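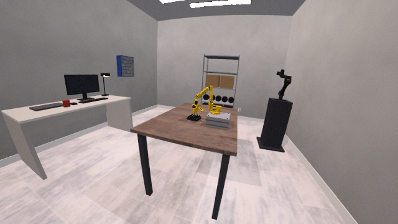 Last changed: 15 Sep 2022

Buy the table before you buy the robot

I do the purchasing for a small workshop in Lovton, and in June I was asked to write the equipment plan for our first robot cell. I have bought many machines before, but never an arm. I want to set down what I think now, while I still remember how little I understood when I began.

My opinion is simple. Small firms spend too long comparing arms and too little time on everything that stands near the arm. When I read our first budget again, one line was the robot, with its payload and its reach, and under it was a line called "other". In "other" we had put the pedestal, the fixture for the parts, the shelving, the desk for the operator, the electrical work and the training. One word for all of that! The man who sells you the arm will not correct it, and I do not blame him. It is not his budget.

We had two offers, from Pamerance and from Carbone. The difference between them in price was small, and we discussed it for 3 meetings. During those meetings we did not speak once of how the parts would be presented to the gripper. Later we learned that the fixture had to be made for us and would take six weeks, longer than the delivery of either arm. Our plan had the robot arriving first and waiting for it.

What changed my mind was a simulated layout. I was against paying for it. It seemed to me a toy, a nice drawing for people who like nice drawings. But a rendered room makes you choose a place for every object, and a spreadsheet never does. As soon as you put a yellow arm on its grey block, on a wooden table, with a black tray of upright pegs under the gripper, you see how near to each other the block and the tray are. Then the questions come. Can a person change the tray without leaning over the base? Can the arm reach the far side of the table, and do we need it to? A table costs little, but the wrong table costs you the whole installation again.

The same is true of the room around it. Shelves for boxes and spools behind the work, a desk with a monitor at one side, a second arm on its own column at the other: each of these takes floor, and the floor is money also. I now ask for such a layout before I ask for any price. Ours was prepared by Monus, and the invoice was 459 pounds. I have spent more than this on chairs.

I must be fair and say what a simulation does not tell you. It does not know that your floor is uneven, or that your real parts come from the supplier with a little oil on them. The light in it is always good. A colleague of mine says that it gives managers too much confidence, and I think she is partly right. I would never sign an order on the layout alone. But I would also not sign one without it any more.

So this is how I plan now. First the part and the tray that holds it, then the table, then the reach, and only then the arm. I keep almost 1000 pounds aside for small things that we forgot — brackets, cable, a socket in the correct place. We have one socket low on the wall behind our storage, and to reach it we must move the storage. I also write training as its own line, with its own number, so that it cannot be cut quietly when the total is too high.

Some readers will say that the arm is the difficult decision and must come first. For a large factory, perhaps. For a shop like ours, several arms on the market would do the work well enough, and the one we finally ordered was the one that fitted the table.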